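The great pen drawer clear-out (and other small victories)

So I finally did it. I tipped out the kitchen junk drawer, the big one by the back door that has been sticking since we moved to Hollon, and I sorted the whole thing in one evening with the radio on and a pot of tea going cold next to me. It took three hours! For a drawer!

The trouble with my junk drawer is that it was never only junk. Good things go in there too. I found the spare key to the bike shed, a perfectly nice peeler I had already replaced, 71 cents in sticky change and a Voyle warranty card for a toaster that died two apartments ago. There was also a raffle ticket, number 2216, and I have no memory of any raffle. If I won a ham, I'm sorry, ham.

My rule this time was that everything had to come out and sit on a flat surface where I could look at it. I've tried the other way, rummaging with one hand and tossing things over my shoulder, and I always end up putting the same stuff back. Once the odds and ends are spread out you start asking better questions. Why is the eraser living with the kitchen knife? Why is there a marker next to the cutting board? (In my case: labeling freezer bags, and then wandering off.)

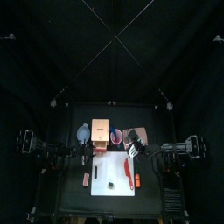 Anyway, I ended up with groups. Cooking things went back to the cooking side, which meant the knife got its proper spot in the block and the cutting board went upright behind the faucet, where it should have been all along. Pens, markers and erasers went into a little wooden box with a drawer that I picked up at the Kestitz flea market in November. I love that box. I paid nine dollars for it and would have paid more, but don't tell the man with the mustache.

Cups were harder. I own too many, and I'm attached to every one, even the chipped one from Skokgate with the ferry on it. I let two go. One of them is still by the front door in a paper bag, so we'll see how firm I am about that.

The drawer still sticks, by the way. I rubbed a candle stub along the runners and it helped for a day or so. If any of you have a better trick, leave it in the comments, and next time I'm doing the cupboard under the sink.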